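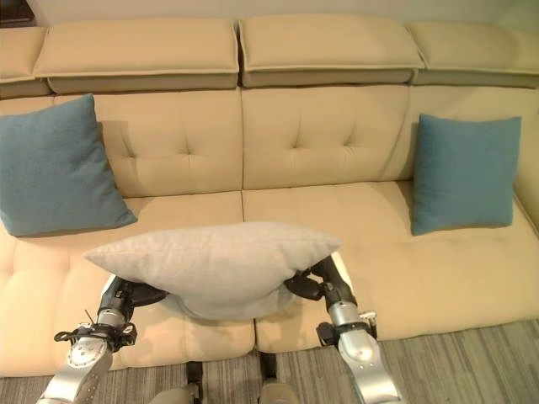 Pillows, round two

So the beige sofa stays. I went back and forth on it for most of October (Maxine Pirihi has heard every version of this speech, sorry Maxine!) and what finally settled it was the price of the Cilmont sectional I'd been drooling over. $3960! For a couch! My whole budget for the room was 300 bucks, so pillows it is.

I went with pale gray. I know, gray on beige, very daring of me. But the fabric has a little heathered thing going on and it looks softer next to the tufting than the rust ones I tried first, which made the whole living room feel like a dentist's office in 1978. Those went back to Kirkness.

Still can't decide where they go. One on the left seat, toward the front so you can lean into it? Shoved up under the headrests? I like the left seat best - that's my reading spot anyway - but then the right side looks kind of bare and I start thinking about throws.

If anybody has a throw they love that doesn't shed all over black pants, leave me a comment. The last one I bought lasted 11 days.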